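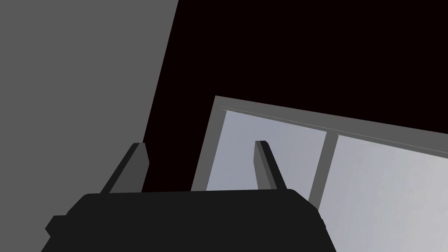 Simulated view from behind an open two-finger gripper, with a framed structure of two pale panes beyond the right finger.

Equipment planning for robotic manipulation is the process of deciding which robots, grippers, computers and software licenses to buy for a manipulation project, in what order, and against what budget. The term is used mostly in small and mid-sized organizations, where one purchase can take up most of a year's capital funds. It covers the period from the first statement of need to acceptance of the installed equipment.

Scope

A plan normally separates capital items from running costs. Capital items include the arm, its controller, the end effector, the mounting base, guarding and the workstation used for simulation. Running costs include spare fingers and pads, software renewals, calibration, training and floor space. Staff time for integration is often left out of early drafts and added later, which makes the first and final totals hard to compare.

Simulation before purchase

Many plans begin with a simulation phase. A model of the gripper is placed in a simplified room made of flat surfaces, and the reach, clearance and viewing angle are checked before an order is placed. Surface detail is usually kept low at this point. Plain panels and simple frames are enough to test whether a gripper of a given width can approach a fixture without striking a wall.

Views taken from behind the palm are used to judge how much of the work area the housing hides. A wide housing may block the lower part of a target during the approach, in which case the planner may budget for a second camera or a narrower end effector.

Simulation does not give reliable figures for cable routing, pad wear or the flex of a mounting base. These are commonly covered by a contingency line.

Budget structure

The layout known as the Cruickshank schedule divides a budget into 100 points instead of currency, so that proposals of different sizes can be compared. In its usual form, 40 points are given to the arm and controller. The other 60 are shared among end effectors, guarding, software, integration and contingency. Elspeth Dalgleish, who drew up the schedule for the Trundton workshop, set no fixed share for end effectors, on the grounds that gripper costs vary more with the task than with the size of the arm.

Later users have changed the proportions. The Nenero version moves simulation software out of the general software line and treats it as a separate item to be paid for in the first quarter of the project. The Skostach version adds a line for resale or disposal.

Purchase and acceptance

Orders are often staged. The simulation workstation and software come first, followed by the end effector, and then the arm. Staging delays the largest payment until the task has been tested in the model, but it can push delivery past the end of a budget year. Leasing is used where the task is expected to change.

Acceptance terms should be written before the order. The Trundton terms call for 500 grasp cycles on the buyer's own parts, with the final payment held until the test log is signed. Each failed cycle is recorded by cause, and faults in the buyer's fixtures are kept apart from faults in the supplied equipment.

See also

End effector
Life-cycle costing
Offline programming
Factory acceptance test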